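Progress report no. 3 – cloth handling project, Grorerstead workshop
To: Ritva Hirvonen, Omport Fund
From: Mawar Ismail
May 22, 2023

Hello Ritva,

You asked for the plain version this time, so I'm skipping the traffic-light table and writing it the way I'd tell you over the phone. It's been a mixed quarter. The sorting itself is coming on nicely, but we had a fault on the left arm that cost us a good chunk of May, and I'd rather you heard the whole of it from me.

First, the cell and the cloths, as you haven't been up to see us yet.

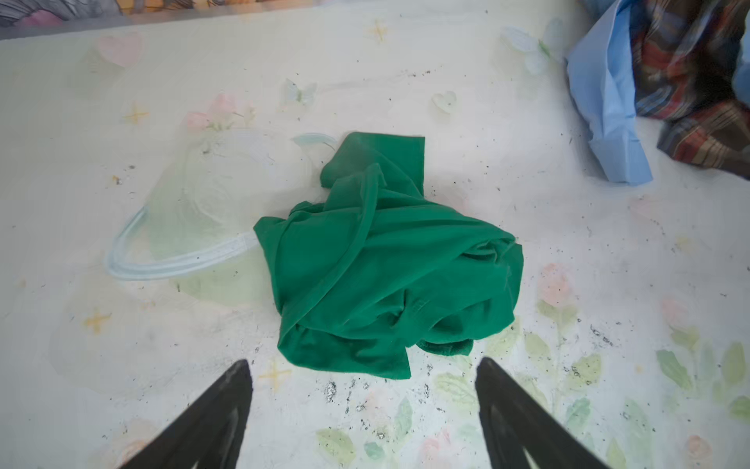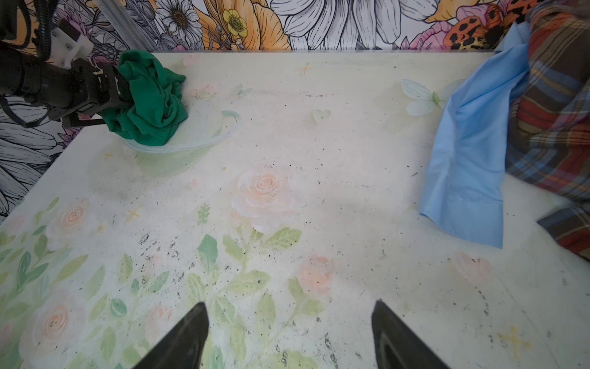
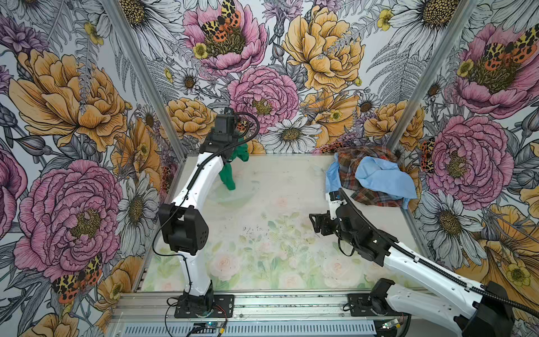 Green cloth during a sorting run: two close views from the grippers and one of the whole cell.

The task is the same one we wrote into the proposal. The arms pick cloths off the table and put them where they belong, and we count a run as good if nothing is dropped, dragged or left hanging out. We've now logged 722 runs, against the 300 we promised you by the end of June, so on sheer numbers we're well ahead. (I know, I was surprised too!)

Now the bad bit. Early in the month the left gripper started letting go when it shouldn't. It would close on a cloth, lift it, set off quite happily and then open a finger's width halfway across, with no error on the screen and nothing in the log to say it had been told to. The first couple of times we blamed the grasp, which is what you always do with cloth, because a slippery fold looks exactly the same as a lazy gripper. Ningsih Tambunan was the one who got suspicious. She swapped the cloth for a block of foam and it dropped that as well.

We had 13 of these drops before we stopped, and that's the part I'm least happy about. We should have stopped at three. Everyone was keen to get the run count up and I didn't pull the plug, so that one is mine.

The last of them is why there's a safety form attached. Yolanda was reaching in to pick up the dropped cloth and the arm carried on to its next position while her hand was over the table. It brushed her knuckles. She wasn't hurt, not even a mark, and she was more cross than anything – but the arm should have been paused before anybody's hand went in, and it wasn't. Our written rule said "pause before reaching in". What had crept in over the weeks was "reach in quickly while it's at the far side". I'd done it myself.

The cause, once we took things apart, was dull. A connector on the gripper cable had worked loose, and when the arm stretched right out the cable pulled on it just enough to break contact for a moment. When the contact came back the gripper restarted and relaxed its grip before picking up the next command. Our software never noticed because it only asked the gripper how it was doing at the start and end of each move. Ningsih Setiawan found it by running the arm slowly out to full reach and wiggling the cable with a plastic ruler, which took her most of an afternoon, with a second person on the stop button throughout.

So here's what we've changed. Both arms have new gripper cables with locking connectors and a bit more slack at the elbow. The software checks the gripper all the way through a move now, and if it loses touch the arm stops where it is and stays stopped until somebody clears it by hand. Reaching in without pausing first means the session ends for the day, me included. We've also asked Komasside to quote for a light curtain across the open side. I should have put that in the original budget and didn't.

While we were at it I've added wiping down the table to the end-of-day list. It had nothing to do with the fault, but bits do collect on there, and I don't want them working their way into the grippers.

What I haven't sorted out is the data. The runs from before the repair include some where the grip may have slipped for a moment without a full drop, and I can't tell those from clean ones by the log alone. Yolanda is going back through the footage and marking the doubtful ones. Until she's finished, please treat the 722 as runs attempted. I wouldn't like you quoting it to your board as anything more.

On money, the cables came out of the spares line and we're still inside it. The light curtain isn't covered. Teoh have said they'd lend us one for June if we pay the carriage, so I'd like your go-ahead to move that much across from travel, which we've hardly touched.

Could you let me know about the travel money by the end of the week? The incident form and the revised cell rules are both attached, and do ring me if anything in them worries you.

All the best,
Mawar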